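About Nilleck

Nilleck stores and handles the black sole-shaped trays used by makers and repairers of shoes. The company works from one unit at Skullberg. Trays come in, are kept, and go out again in sets. Nilleck does not make trays and does not sell them. Customers own their stock, and Nilleck keeps it in order for them.

The firm began with 27 shelf positions and one customer. It now serves 19 customers, most of them small workshops with no room to keep trays between production runs. The racking was replaced when the firm moved into its present unit.

What we handle

The standard article is a black tray with a long, rounded outline, a raised rim and a recessed interior. Trays are held by pattern and by size. Left and right are recorded separately, and a set is released only when both sides are present. Patterns under the Proretton name are kept on their own bay, as their sizing does not match the other ranges.

Trays wait on yellow surfaces at working height. Black on yellow is easy to read from a distance, and an outline that has been put in the wrong place shows up quickly. Bins stand on the floor beside the shelving, so the distance from shelf to bin is short.

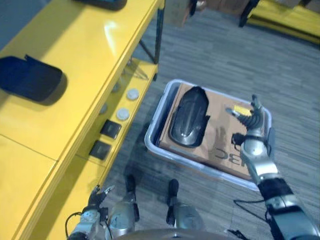 Can trays be sent in without their original packaging?

Trays may be sent in any clean, rigid carton. Put a sheet of card between layers and write the pattern number on the outside. Trays sent in sacks or soft bags will be accepted but are inspected before they are booked in, which adds one working day.

Bins and cartons

Plastic bins with rounded corners are used for movement inside the unit. A flat carton laid in a bin gives a level surface for trays to rest on. Cartons are reused until the edges fail. Printing left over from earlier use is ignored, and only the Nilleck docket counts as identification.
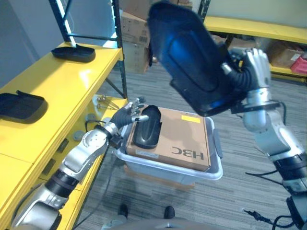

Two black trays at the bin, with a flat carton inside it.

Checking

Each tray is checked at the rim, then the interior, then the underside. Marks on the rim are recorded by position, measured from the narrow end. A tray with a split rim is set aside and the customer is told the same day. Repairs are passed to Vahidi, a separate firm in Skullberg, and are invoiced by them.

Trays are laid out singly for checking and are not stacked on the table.

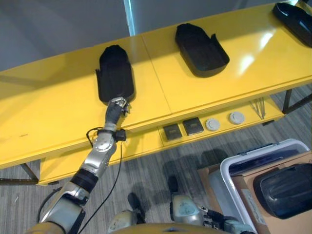

Trays set out on the yellow table, with sockets below the front edge.

Terms

Storage is charged by the shelf position, with a minimum period of six weeks. Stock lists are issued each November and should be returned with any corrections within 29 days. Visits to the unit are by appointment.

Page last revised 19 Oct 2020.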